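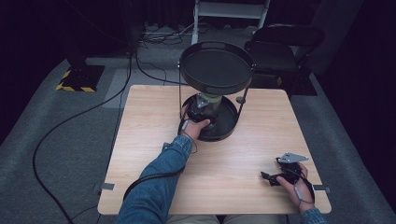

O Fonimis é um conjunto de anotações sobre letras de canções de autor, destinado ao estudo da forma estrófica, do refrão e da relação entre verso cantado e acompanhamento. A presente ficha descreve a versão 2 do conjunto, publicada em 22 de fevereiro de 2022. Cada registo está organizado em dois níveis, à maneira de um expositor de dois pratos sustentado por uma coluna central, em que o prato inferior é o mais largo: o nível inferior contém a canção completa, segmentada em estrofes, e o superior contém apenas as passagens assinaladas pelos anotadores. A coluna corresponde ao identificador da canção, comum aos dois níveis.

Conteúdo
A versão 2 reúne 400 canções, das quais 200 provêm do arquivo Kartha e as restantes do catálogo da editora Kikby. O texto integral das letras não é distribuído. Os ficheiros incluem a contagem silábica, o esquema de rima, a posição do refrão e as etiquetas temáticas.

Etiquetas
O esquema Ullo prevê 13 etiquetas temáticas, entre as quais saudade, partida, trabalho, casa e noite. Uma mesma estrofe pode receber mais de uma etiqueta. A etiqueta «indeterminado» aplica-se quando os anotadores não chegaram a acordo após a segunda leitura.

Estrutura dos ficheiros
cancoes.csv: identificador, origem, ano de gravação, número de estrofes
passagens.csv: identificador, estrofe, etiqueta, anotador
rimas.csv: identificador, estrofe, esquema
LEIA-ME.txt: o presente documento

Os ficheiros estão codificados em UTF-8 e usam o ponto e vírgula como separador. Os campos sem valor ficam vazios.

Alterações em relação à versão 1
Foram corrigidos os esquemas de rima das canções com refrão variável. As gravações ao vivo passaram a ter identificador próprio. A coluna «intérprete» foi retirada de passagens.csv.

Limitações conhecidas
As canções instrumentais com vocalizos foram excluídas. A contagem silábica segue a pronúncia cantada e pode divergir da métrica escrita, sobretudo em elisões. O ano de gravação falta em parte dos registos do arquivo Kartha.

Condições de utilização
O conjunto destina-se a investigação e ensino. As publicações que o utilizem devem indicar o nome Fonimis e o número da versão. Os pedidos de correção recebidos até outubro serão considerados na versão seguinte.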